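Skokberg Ribbed Finger Set for Two-Arm Robots

Sold by Bruvus
Order number 289
Supplied as a set for two arms, left and right

The Skokberg set gives a two-arm robot a pair of open-and-close grippers with layered fingers. We carry it next to the Rathnayake flat jaw, and many customers ask us which one they should take. This page tries to answer that in a fair way.

What is in the box
Two grippers, left and right
Two wrist plates with 8 screws
One cable for each arm, 139 cm
Simulation model of both grippers, as a download
Printed mounting guide

Power: 24 V
Opening: adjustable in the controller

How we compared them
Before a set goes on a real arm at our shop in Enville, we load the model into a simulated home and drive the robot through it. In May we did this with both products, with the same arms, the same controller settings and the same list of tasks. The tasks were door handles, drawers, cups, folded cloth and a thin book lying flat.

The Skokberg fingers were better with handles and cups. They close around a round shape and the object does not turn so easily. With cloth they were also good, but you must approach slowly. The Rathnayake jaw was clearly better with the book, and it is easier to clean. For flat packaging we still recommend the Rathnayake.

A point which is easy to forget is the width of the robot when both arms are forward. In a hallway the operator has to watch two grippers and two walls at the same time. Please try your narrowest passage in simulation first, with the arms in the position you will really use for driving.

Comment from our test bench
"I like the Skokberg more for work in rooms and less for work on a table. The fingers forgive a small error in position. The flat jaw does not forgive it, but it is more exact when you are patient." Valquíria Caldeira, product testing
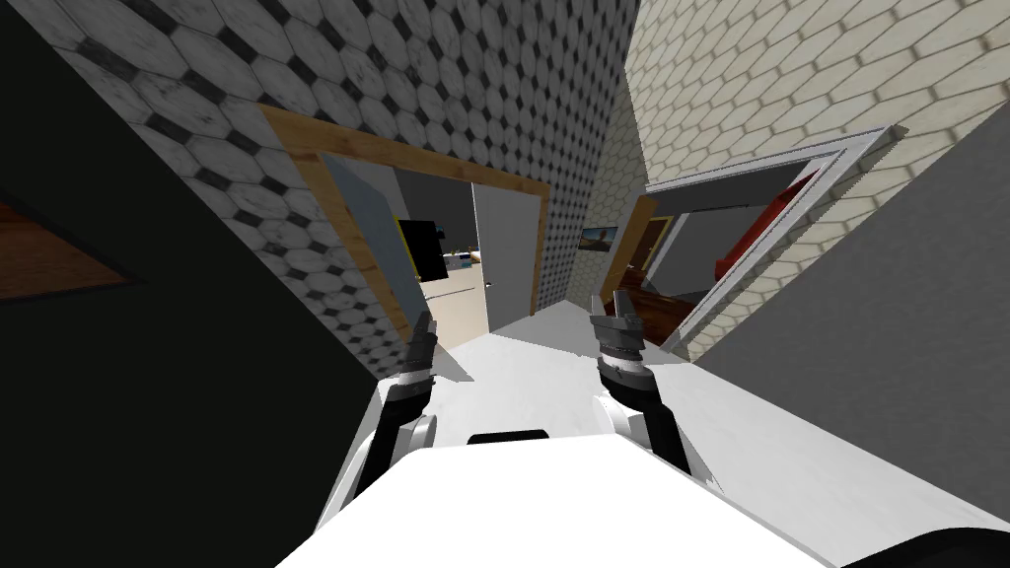

Can I use one Skokberg gripper together with one Rathnayake jaw?
You can mix them, if each arm has its own tool profile in the controller. The wrist plates are different, so please order the second plate separately.

Mounting and care
Switch off the power before you change a gripper. Tighten the screws crosswise and run the zero position again after mounting. Clean the fingers with a dry cloth. Do not use oil between the layers.

Spare fingers are sold in pairs. Please write the order number of your set in the message when you ask for them.

Related products
Rathnayake flat jaw, pair
Wrist plate, single
Extension cable for arm tools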